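Categoría: Manuales y guías > Mesas y bancos de trabajo > Cuidado de la madera

Sección 4. Puesta a punto y mantenimiento de la encimera de listones

Si ha llegado hasta aquí es que ya tiene la mesa Pivari montada, nivelada y con las patas bien apretadas (si todavía cojea, vuelva un momento a la sección 3, que un cuarto de vuelta en el pie regulable suele bastar). Ahora toca la parte que a nosotros más nos gusta, la de la madera. Una encimera clara de listones agradece muchísimo que se le dedique una tarde tranquila de vez en cuando, y con los pasos de abajo cualquiera puede hacerlo en casa, en el taller o en el aula, aunque no haya cogido una lija en su vida.

4.1 Antes de empezar

Reserve un rato sin prisas y deje a mano lo siguiente:

- Una rasqueta o pala de plástico de canto plano. De plástico, por favor, nada de metal.
- Un lápiz o bolígrafo que se vea bien sobre la madera clara.
- Lija de grano 200 y lija de grano 300.
- Un taco de corcho o de goma para la lija.
- Dos paños de algodón que no suelten pelusa.
- Un bote de aceite Trikance para encimeras, de 1000 ml. Le sobrará bastante.

PRECAUCIÓN: los paños empapados en aceite pueden calentarse solos si se dejan arrugados. Extiéndalos bien abiertos al aire libre, o métalos en un recipiente metálico con agua y tapa, antes de llevarlos al punto de recogida.

4.2 Retirar restos pegados

1. Despeje la zona en la que vaya a trabajar. No hace falta vaciar la mesa entera si va por tramos.

2. Apoye la rasqueta casi tumbada y empuje siguiendo el sentido de los listones. Si la levanta demasiado, el canto se clava y puede dejar una rayita, pequeña pero muy fastidiosa, que luego se ve a contraluz toda la vida.

3. Si el resto no cede (cola vieja, cera, una gota de pintura), ponga encima un paño húmedo, espere cinco minutos y vuelva a intentarlo con paciencia.

4. Recoja lo que haya soltado con un paño seco. No lo barra con la mano, que las virutas de cola seca pinchan más de lo que parece.

Nota: una pala de cocina también sirve, siempre que tenga el borde recto y sin mellas. Hjørdis Viklund, que nos revisó esta guía con un cariño enorme, usa la misma desde hace años y no quiere oír hablar de otra.

4.3 Localizar y marcar las zonas gastadas

1. Coloque una lámpara a un lado de la mesa, baja, de forma que la luz pase rozando la superficie.

2. Busque las zonas mates o algo más grises que el resto. Son los sitios donde el acabado se ha ido perdiendo con el uso, y suelen aparecer donde más se apoyan los brazos y las cosas.

3. Pase la yema de los dedos. Si la nota áspera o con el poro abierto, márquela.

4. Trace una cruz pequeña con el lápiz, sin apretar. Si prefiere el bolígrafo, haga la señal en un trocito de cinta de carrocero, porque la tinta se mete en la veta y ya no hay quien la saque.

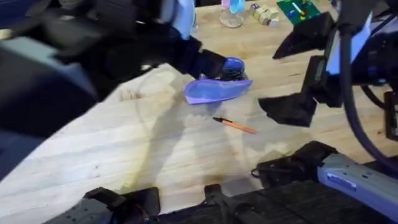
5. No confunda los nudos con manchas. Los puntitos oscuros son parte de la madera y ahí se quedan, por mucho que se lije. Lo mismo pasa con las diferencias de tono entre un listón y el de al lado, que además se van igualando un poco con los años.

4.4 Lijado

1. Envuelva el taco con la lija de grano 200 y trabaje solo sobre las zonas marcadas, siempre a lo largo de la veta. Nunca en círculos.

2. Amplíe el lijado unos dedos más allá de la marca, cada vez con menos presión, para que no quede un escalón entre lo nuevo y lo viejo.

3. Retire el polvo con un paño apenas humedecido y deje secar del todo.

4. Repase con el grano 300. Aquí ya no se trata de quitar nada, solo de dejarla suave, así que basta con unas pocas pasadas ligeras.

PRECAUCIÓN: lije con la ventana abierta y con mascarilla. En las aristas y esquinas levante un poco la mano, pues la madera se come enseguida y la forma redondeada se pierde.

4.5 Aceitado

1. Agite el bote. La temperatura que mejor nos ha funcionado es de 23 °C, aunque cualquier habitación templada vale.

2. Vierta un chorrito en el paño (no en la mesa, que luego cae más de la cuenta) y extienda una capa muy fina siguiendo los listones.

3. Espere veinte minutos y retire todo lo que la madera no haya absorbido. Este paso es el que más gente se salta, y es el culpable de casi todas las mesas pegajosas por las que nos llaman.

4. Deje reposar una noche. Si al día siguiente las zonas tratadas siguen viéndose más mates que las demás, dé una segunda mano igual de fina.

5. No apoye nada pesado ni mojado durante los dos días siguientes.

Nota: si su encimera es de la serie Zatstead, viene barnizada de fábrica y el aceite no penetrará. Sáltese este apartado y consulte el 5.2.

4.6 En el día a día

Un paño bien escurrido y otro seco detrás, y poco más. Los vasos con posavasos, las tazas recién servidas también, y los rotuladores siempre con su capuchón puesto. Los lapiceros sueltos ruedan con una facilidad asombrosa, sobre todo si la mesa está cerca de una puerta por la que pasa mucha gente, así que un bote o una bandejita ahorran más de un disgusto. Para las encimeras de uso diario recomendamos repetir el aceitado cada seis meses; para las demás, una vez al año, por ejemplo en enero, cuando apetece quedarse dentro.

Texto: Jhonatan Llanos y Heriberto Bedoya. Revisado el 6/2/19.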